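Linby Noodle Bowl - five stars from me, with one small grumble

I'd been eating my lunch out of the same chipped cereal bowl since college, so when my neighbor Ngan-ling Liu told me she'd bought a Linby and loved it, I gave in and ordered one that Tuesday. I've used it nearly every day for 3 months now and I'm so glad I did!

It's deep enough that soup doesn't slosh on the walk to the couch, and the foot stays cool enough to hold even when the broth is piping hot (my old bowl burned my fingers every single time). It goes through the dishwasher just fine and stacks nicely with my salad plates. Leftover rice, dumplings, oatmeal on a cold January morning - it all goes in there.

My grumble is the glaze inside, which picks up gray marks from metal spoons. A little baking soda takes them off, but I do wish I didn't have to bother. I've mostly switched to chopsticks anyway, and my sister Annag says I'm finally getting the hang of them. I'm ordering a second one for her birthday.

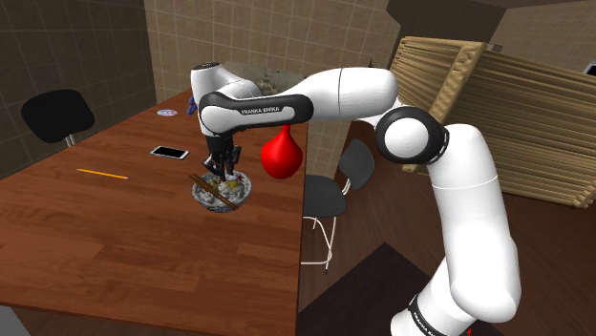

Patterned bowl with chopsticks across the rim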